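Lestthorpe Community Radio Listener Forum
Thread: Spring pledge drive and the Sunday faith hour

StationDesk
Members are advised that the spring pledge drive will open in March. The goal is 1000 donors. Last spring's drive closed with 351. "The Laver Hour" will keep its usual Sunday slot throughout.

Schmieder
I must register an objection. Pledge breaks took up a good part of the interview last spring, and listeners tune in for the guest.

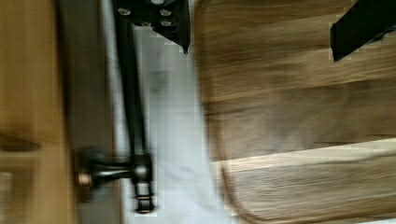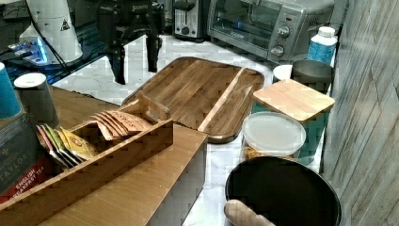 Posted by Manju Dwivedi, program office
February 4, 2024

The concern is noted. Breaks will be limited to the start and close of each broadcast. Donors of any amount may request one book from the host's reading list.

Jono_332
I respectfully disagree with Schmieder. The breaks pay for the program. May donors decline the book?

Manju Dwivedi
They may. Please mark the box on the pledge form.

Schmieder
Limiting the breaks is acceptable to me. I still consider 1000 donors unrealistic for a station of this size.

Vesna Đorđević
Past interviews should also be placed in the archive before the drive opens. I requested this in the autumn and received no reply.

StationDesk
The archive now holds 173 programs. Requests for missing dates should be sent to the program office in writing.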